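2026-09-25

Finally made it to the open day at Sesevach! Xóchitl drove (244 miles round trip, bless her) and we got there just as they were letting people in. I'd pictured a big factory floor, but it was mostly little rooms with a table and a robot in each, and coffee in the hallway. Heriberto Tapia showed our group around and let us ask anything, so of course I asked what a hand costs. He laughed and changed the subject. Hmm!

My favorite was the two-handed demo. I could've stayed there all afternoon, I love how the fingers bend, kind of spidery and kind of sweet. Xóchitl took up to 40 pictures and I stole this one.

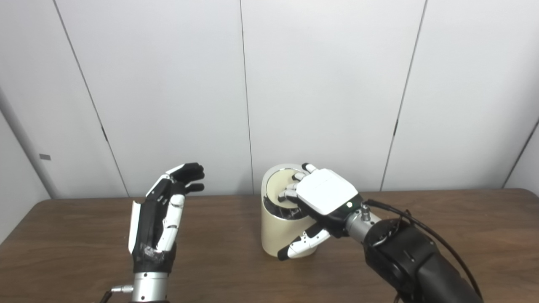

One hand on the container, the other one up beside it.

Got home late, ate cereal for dinner. Need to send Xóchitl gas money.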